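Do Dealer Chat Windows Sell Cars? A Small Study of Online Enquiries at Used Car Dealers

Student project report, Marketing and Retail module
Elvira Ccori and Bradley Pearce
September 19, 2021

Why we chose this topic

Almost every used car dealer we looked at while planning this project has a chat window on its website. It slides up from the corner, says hello, and offers to help you find your next car. The companies that supply these windows make large claims for them. One sales brochure we were given promised that chat would "transform" the number of enquiries a dealer receives, without saying what it had been before or who had done the counting.

We wanted to know whether an enquiry made through chat is worth as much to a dealer as one made by phone or by the ordinary contact form. By "worth" we mean something simple: did the person turn up to look at a car? We left sales out of it, because a sale depends on price, finance, part exchange and the weather, and our study was too small to pull those apart.

What we did

Two dealers agreed to help us. Derau is an independent with one site on the edge of town and a stock of mostly small hatchbacks. Irport is larger, has a proper showroom, and spends a good deal more on advertising. Both use the same chat product, which is called Tello. Irport also pays an agency, Atov, to run its search adverts and send it a monthly report.

Each dealer gave us a list of its enquiries for May with names and numbers taken out. Derau had 101 and Irport had 200. Irport's figure is suspiciously neat, and when we asked, the sales manager said the export from their system stops at that number unless you pay for the higher plan. So there were more, and we don't know how many or what kind. We come back to this below.

For each enquiry we noted how it came in, how long the dealer took to answer, and whether a visit was recorded in the diary. We did this by hand in a spreadsheet, each of us taking one dealer, and then swapped and checked each other's work. We disagreed most often over what counted as chat. Tello asks people for a phone number early on, and if they give one and the dealer rings back, the Irport system files the enquiry under phone. At Derau the same thing is filed under chat.
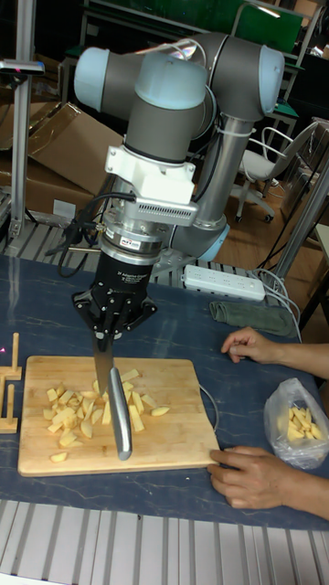 Tello's own reports use a different idea of success from ours, and we think this matters more than anything else we found. A chat counts as a "qualified lead" once the visitor has typed a name and any way of contacting them. Whether they wanted to buy a car doesn't come into it. We read through the chat transcripts Derau let us see, and plenty of them were people asking about opening hours, chasing a refund of a deposit, or wanting to know if the dealer did MOTs. All of these had been passed along as leads. A robot arm can hold a kitchen knife with its tip on a chopping board, with cut potato all around the blade, and you would still want to see it make a cut before you called it a cook. The transcripts left us with much the same feeling about "qualified", and we stopped using the word in our own tables.

What we found

At Derau, people who phoned were the most likely to come and look at a car. The contact form came next and chat came last. The gap between form and chat was small enough that we wouldn't bet on it appearing again in another month.

At Irport the order was different. Phone was still first, but chat seemed to do better than the form. We were quite excited about this until we went back to the filing problem. If chats with a phone number are moved into the phone column, phone looks better than it should, and what is left under chat is an odd mixture. We tried to move them back using the notes the sales staff had made, but the notes are patchy and some are only initials. After our best attempt, chat and form at Irport came out close together, and we are not confident in the order.

Speed of reply was the one thing that looked the same at both dealers. Enquiries answered within the working day led to visits more often than those left overnight, however they had come in. This is hardly a discovery. It may also be partly backwards: sales staff told us they answer the keen ones first, so the quick replies may simply be going to people who were coming anyway.

The agency report

Irport also let us look at the Atov report for the same month. It is a handsome document with a lot of arrows pointing upwards. Website visits were up, clicks were up, "engagement" was up. We couldn't find a definition of engagement anywhere in it. When Bradley wrote to ask, the reply said that it covers "meaningful interactions across the site", and that opening the chat window is one of them. The chat window at Irport opens on its own after a few seconds. We asked whether those were included too and have not had an answer.

We don't think anyone is being dishonest here. The agency is paid to bring people to the site and it reports on people coming to the site. But the sales manager told us he used the engagement figure when deciding next year's budget, and we doubt it can bear that weight.

Problems with our study

Two dealers in one month is very little. May was also an unusual time to be selling cars, with showrooms not long reopened and used stock getting hard to find, and buyers may have been phoning ahead more than usual just to check a car was still there.

The missing Irport enquiries are a serious gap. We don't know if the export drops the oldest ones or picks them some other way. A visit only counted if somebody had written it in the diary, and at Derau people who wander in on a Saturday after using the chat are almost never matched up with it. That would make chat look worse than it is.

What we would do next

We would ask every visitor one question at the door, "How did you first get in touch with us?", and write down the answer. It costs nothing and both dealers said they would be willing. We would also ask Irport to switch off the automatic opening of the chat window for a few weeks and see whether visits change. The sales manager was less keen on that one, and said he would need to speak to Atov first.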